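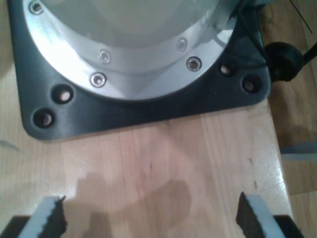

Why bolt it through the table when a clamp would do, asks a reply to yesterday's post. Fair question. I own clamps. I own the sort of clamps that hold beautifully until the arm swings out sideways, and then they go for a walk.

So it sits on a plate now, dark grey, four holes, flat on the wood. I spent 65 minutes getting it square to the front of the table and 3 minutes finding out the table isn't square.

The shared workshop in Ernport has a rule that anything left overnight needs a label. Mine says DIRKITANO, DO NOT LEAN. People lean on the label.

Job for April: pick up a peg, put it in a hole, go back for the next one. Dirkitano has the picking up. The hole is under discussion.

Someone asked about speed. I've got it capped at 60 per cent in the software. At full whack the whole table joins in.

Cable update: the fat connector comes out at the back right corner, so the lead goes off that side of the table, towards the floor, exactly where I like to put my feet. Next table will be wider.

Target is 3000 pegs without me touching anything. I've told the Shiferaw bench next door they can have my good stool if I get there by summer. They've already measured it.

Tonight: new finger pads, or a sulk. The Zenivix script wants a restart first, so there's time for both.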